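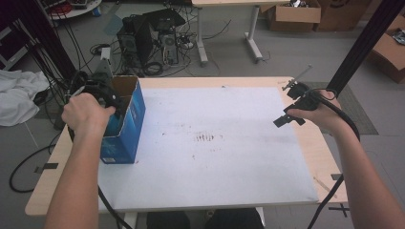

Chanida Meesuk wanted to know why we bother unpacking a box properly when you could just tip the thing upside down and be done with it. Fair enough, and I promised I'd answer it in the notes, so it goes first.

You can tip a box out. I do it at home with cereal. But this unit is about getting things out of small cartons and keeping track of them, and if you tip, you lose the order they were packed in. Whoever packed the box usually put the heavy stuff at the bottom and the paperwork down one side, and when you're checking goods in you want to meet them in that order (top layer first, then down). Also things roll. We lost a bag of washers under the radiator in August and I still find them with my socks.

Week 5: Opening and emptying small boxes

What we covered, more or less in the order I said it.

Stand the box upright. Check the label before you touch the flaps, and write the number down. If the label is low on the front, which plenty of them are, leave it facing you or you'll be twisting your neck all morning. Open all the flaps, the short ones too. Half the torn packing slips I see are from people reaching past a short flap they couldn't be bothered to fold back.

Put the box to one side of the table. Left or right is up to you, but pick one and stick to it, and leave the rest of the surface for what comes out. I like a white board on top of a table. Small dark bits show up on it straight away, it lifts off for wiping, and the marks it picks up don't matter much. Jirayu Thongdee swears by a folded blanket and we had quite a long argument about that! Blankets are lovely for glass and hopeless for screws.

Tape on the table edge is a good cheap trick if several of you share a bench. Everybody agrees where the board goes and it goes back there.

One hand steadies, one hand lifts. I know it sounds daft to put in a lecture, but watch yourselves next time. Most of us go in with both hands and the box comes up with the contents, especially the tall narrow ones.

Worked case: the Rattanakul delivery

You had the sheet for this one. The order was 2,000 labels and 676 sleeves, in 7 cartons, and the slip only turned up in the last carton opened. The group at the back started a tally anyway and had nothing to check it against for most of an hour. What should they have done? Olaia Campos suggested opening every carton first and looking down the sides before lifting anything out, and I think that's right. It takes around five minutes.

Things I didn't get to

Flattening. Slit the bottom tape, fold, stack. Don't stamp on them.

Keeping cartons for returns. Indby want theirs back whole, so no slitting.

For next time, bring one small box from home, still packed if you can manage it, and a pencil. Suleiman has the spare checking-in sheets if yours has gone missing. Read the Ivinach handout up to the bit on pallets and skip the rest, it's out of date.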